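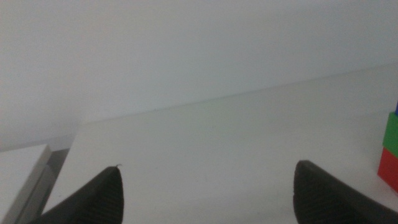 Milagros Londoño 在留言里劝大家先别急着买机械臂，找一张桌子、几块积木，把“夹起来再放下”这件事想清楚，想明白了再花钱。她说得太对了！我们在 Purkgate 共享工坊折腾这台桌面机械臂，走的弯路一大半都和这句话有关。下面把大家在留言板和工坊里反复问到的问题攒到一起，能答的都答了，答不上来的也照写。

最后更新：2020年10月30日，星期五

## 关于项目本身

### 这是个什么项目？

一台装在桌面上的小型机械臂，任务很朴素：认出彩色积木，夹起来，按顺序叠好。项目代号叫 Lepik，手腕上有个小摄像头，末端是一对平行开合的手指。臂身的连接件是我们自己打印的，舵机和控制板买现成的。

五月份开始画图，那时候只想做一个能挥手的东西，后来越做越收不住手。

### 我完全没基础，做得了吗？

做得了！Reet Sepp 加入的时候连万用表都没用过，现在整条手腕的走线都归她管。你需要会拧螺丝，愿意读报错信息，再有一点耐心。编程方面，能看懂 Python 的循环和函数就够开工了，运动学那部分我们有写好的模块，先用着，哪天好奇了再打开看里面的推导（推荐看，真的很漂亮）。

### 一共花了多少钱？

材料加起来是 1,223 元，不含打印机和工具，这两样工坊里有。其中舵机占了大头。如果你手边有旧舵机，别急着上，先空载转一遍，听听有没有卡齿的声音。我们省过这个步骤，结果整个肩关节拆了重装。

## 夹爪与手指

### 手指为什么要做纹路？

光面手指夹塑料积木会打滑，力小了掉，力大了积木会“噗”一下飞出去，特别狼狈。加上细密的横纹以后，同样的夹持力就稳得多。纹路要横着走，也就是和提起的方向垂直，竖着的纹路我们试过，积木照样往下溜。

### 指尖为什么收窄？

为了能伸进两摞积木中间。第一版手指是方头的，旁边稍微有点东西就撞上。收窄以后接触面变小，夹大件会差一点，不过我们的目标是积木，这个取舍很划算。

### 手指用什么材料打印？

我们两种都用过。硬料打骨架、软料做外层，效果最好，缺点是要分两次打印再粘合。只用软料也行，打印速度要慢下来，填充率要高，不然手指一使劲就往外撇。线材受潮会拉丝，开打之前烘一下。

### 指尖老是粘毛，要紧吗？

软质材料就是爱吸纤维，袖口、抹布、纸巾，什么都能沾上一根。对夹持基本没影响，但镜头离指尖很近，一根细毛有时候会被轮廓检测当成物体边缘。我们现在的习惯是每轮测试前用胶带粘一遍指尖，别用纸巾擦，越擦越多。

### 两根手指不对称怎么办？

先查装配，再查程序。把夹爪完全张开，量两边指尖到中线的距离；再完全合上，看指尖是不是贴在一起。如果张开时对称、合上时偏，多半是齿轮错了一齿。如果全程都偏，松开舵盘，回到中位重新装。千万别在代码里加补偿糊弄过去，我们糊弄过，后来换了一副手指，所有参数全部作废。

## 摄像头与识别

### 摄像头为什么装在手腕上，不架在桌子上方？

两种方案吵了好久！Tanko Obi 一直主张架在上方，视野大，标定也简单。手腕上的好处是越靠近目标看得越细，手臂也不会挡住镜头。最后选手腕，还有一个很实际的原因：工坊的桌子是公用的，架子每天都得拆。

### 画面里总有手指，会干扰识别吗？

会，所以要做遮罩。手指在画面里的位置只跟开合角度有关，我们把全开到全合分成 7 档，每档存一张遮罩，运行时按舵机角度取最近的一张。手指出现在画面里也有好处，可以直接看出目标有没有落在两指之间。

### 近处的东西发虚怎么办？

定焦小镜头就这脾气。我们的积木识别靠颜色，轮廓软一点没关系，红、绿、蓝在浅色背景上分得很开。如果你想读积木上的文字或者二维码，那就得换能调焦的镜头。

### 白桌面配白墙，不会找不到桌沿吗？

会，这个坑我们踩得结结实实。白色背景对找彩色积木太友好了，可桌沿和墙几乎融在一起，靠视觉找边界很不可靠。现在的做法是把工作区边界直接写进配置文件，手臂压根不许越界。白色的盒子也一样难认，想让它当收纳目标，请在上面贴一圈深色胶带，或者把它的位置固定下来手动录入。

### 灯光有什么讲究？

越柔越好。直射的台灯会打出硬影子，程序看到影子会很认真地去夹它（夹了个寂寞）。Braulio Xolalpa 的办法是把灯对着天花板打，靠反射光照明，成本为零，效果好得惊人。换了灯记得重做白平衡，红色最容易跑偏。

## 动作与调试

### 成功率怎么样？

上一轮连续跑了 242 次抓取，夹起来已经很稳，失败主要集中在叠放这一步，层数越高越难。积木的凸点要对准下面的凹槽，差一点点就会斜着搭上去。我们现在让手臂下压之前先小幅度左右晃一晃，积木会自己“找”到位置，看它咔哒一下扣进去，太有满足感了！

### 叠好的积木总被手指碰倒，怎么办？

检查三个地方：松开以后张得够不够，撤离时是不是先垂直抬升再平移，规划路径时有没有把手指的宽度算进去。第三条最容易漏。程序把末端当成一个点，可真实的夹爪张开以后宽得很，旁边那一摞就遭殃了。

### 安全上要注意什么？

桌面臂力气不大，夹到手指还是挺疼的。电源线上串一个急停开关，放在左手随时够得到的位置。改完代码第一次运行，把速度降到最低。长头发扎起来，宽袖子卷起来。

## 参与和下载

### 图纸和代码在哪里？

都在工坊的共享盘上，文件夹名是 Cavthorpe，那是第一版夹爪的名字，一直懒得改。手指模型有 5 个版本，新手请从编号最大的开始，旧版本留着是为了对照。装配说明由 Vija Kuusk 整理，线序那一页更新过，早先打印出来的请扔掉。

### 可以照着做一台带去比赛或者上课用吗？

当然可以，随便改！Poruvville 那边的小组已经把手指加长了，打算用来给种子盘换位置，我们也很想看看能做成什么样。改动之后如果愿意把文件传回来，请顺手写一下用的材料和层高，方便别人复现。

### 下一步打算做什么？

眼下在给手指内侧加压力感应，这样夹软的东西就不用靠猜了。薄膜传感器装进软质外层之后读数会漂，温度一变也跟着变，暂时还没找到好的处理办法。有经验的朋友请在下面留言，带上传感器型号和采样电路就更好了。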